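How to Refill Small Bottles Without Wearing the Contents
Posted April 2024 in Kitchen & Bath
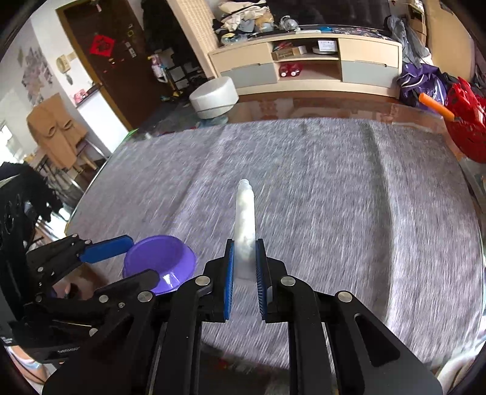 A slim bottle with a narrow screw neck, cap off.

I buy shampoo, dish soap and hand lotion in the big jugs, for the usual reason, which is that I'm cheap. The jugs live under the sink. The small bottles live where people can see them. Moving the stuff from one to the other took me years to get good at, and there is a bathmat that could tell you about those years.

What you need

A small funnel with a stem that fits inside the neck
A chopstick or bamboo skewer
A mug or heavy glass
A bottle brush, the skinny kind sold for baby bottles
Labels and a pen that doesn't smear
An old towel you have stopped caring about

Step 1. Empty it for real

Stand the bottle upside down in the mug overnight. You will get more out than you expect, and you can feel smug over breakfast. Don't top up a bottle that's still a quarter full. Old soap at the bottom stays at the bottom, and after a few rounds you're keeping a pet.

Step 2. Wash it

Hot tap water, one drop of dish soap, cap on, shake. Dump it and do it again until the foam stops. If it held lotion or oil, go in with the brush. Wash the cap too, including the threads, where the gunk likes to retire.

Thin plastic bottles don't enjoy boiling water. I tried it on one from a Skemano travel set and got a nice modern sculpture.

Step 3. Dry it

This is the step everybody skips, including me until last August. Leftover water thins the soap and can water down whatever keeps it from going bad. Rinse, shake hard, then leave the bottle neck down on a rack for a full day. A narrow neck dries slowly. Twist up a strip of paper towel and poke it in if you're in a hurry, but hold on to the other end.

Step 4. Warm up the thick stuff

Lotion and conditioner pour like wet cement in a cold house. Set the jug in a sink of warm water for ten minutes with the lid loosened. Dish soap doesn't need this.

Step 5. Pour

Stand the bottle in the mug so it can't tip. Put the funnel in, then slide the skewer down alongside the stem to hold it up a little. The gap lets air out while the soap goes in. Without it you get one big bubble, a pause, and then a burp all over your sleeve.

Pour slowly and stop at the shoulder. My travel bottles claim to hold 100 ml, and I put in 78. A pump needs the room for its tube, and a cap needs the room for you being careless.

Step 6. Wipe, cap, label

Wipe the threads before the cap goes on or it will glue itself shut. Then label it, even if you're sure you'll remember. My neighbor Jhonatan Villanueva was sure, and washed his hair with floor cleaner for most of a week. He said it had body.

If it goes wrong

The funnel won't fit: cut the corner off a sandwich bag and use that like a frosting bag.
The pump only coughs: thin lotion pumps hate thick lotion. Swap the pump, don't add water.
It smells odd: throw it out. You saved 66 cents on it, let it go.

What not to refill

Eye drops, contact lens solution, medicine, sunscreen, anything with bleach in it. And never put a cleaner in a bottle that used to hold something to drink.

Next up: getting the last of the toothpaste out, with photos of my thumb.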